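Flodel Blocks: your questions answered

Hello, and thank you for stopping by! We get a good many letters about our little cubes, so we've gathered the usual questions on one page — do write if yours isn't among them.

Which colours can I buy?
Light blue and pale pink are the two we always keep in, and you're welcome to mix them in any set. 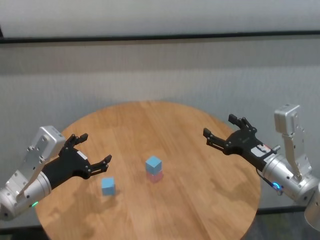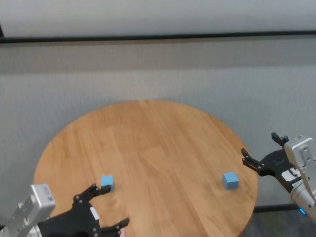

How many come in a set?
The small Grolo set has 13 cubes and the big Zestitz box has 30. For a first go at stacking, the small one is plenty, and you can always add more later on.

What sort of table is best?
Anything flat and steady. A round wooden table is lovely because everyone can gather in, but do keep the building towards the middle, as cubes near the rim have a way of ending up under the sofa!

Our towers keep toppling. Any tips?
Start with two. Set one cube down, line the next up squarely on top and let go gently — most wobbles come from letting go in a hurry. Once a tower of 4 stands happily, try a bridge.

How do I clean them?
A damp cloth and a dry towel will do nicely. Please don't soak them.

Can I get spares?
Yes, singly or by the handful, from our shop in Hakala. Tell us the colour and we'll pop them in the post.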